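Hello again everybody, and welcome if you came over from the Premer group! I promised a long one once the count was final, and since I have coffee and no plans, you're getting it. (1/6)

2/6 So, Premer has a new mayor. The district election office in Gosling put out the certified result last night and Roland Pearce is in, by 20 votes over Derek Catterall after a recount that went on for two days. Twenty! My aunt's street has more people on it than that.

3/6 I've met both men and I like both of them, which makes this kind of thing hard on a person. Derek called Roland before the result was even posted, and then he stood outside the hall in the rain and thanked everyone who had knocked on doors for him. I thought that was lovely and I told him so. 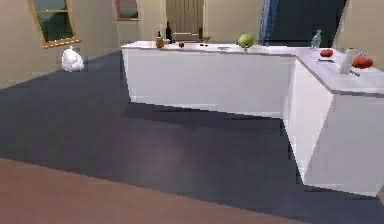
4/6 What happens next: Roland takes the oath in Iver, same as the last mayor did, and then has to find a majority on the council. His people hold three seats. The Plindano list holds the ones he needs, and they've been cool on him ever since the ferry vote in December.

5/6 If you ask me (you didn't, but here we are) the ferry is still the whole story. Folks on the far shore voted for whoever they thought would bring back the late boat, and he'd better have a timetable ready for them.

6/6 I'll be at the first council session and will post from there if the signal holds up. Be kind to your neighbors, whichever way they went!

We use cookies to improve your experience. Accept all | Manage settings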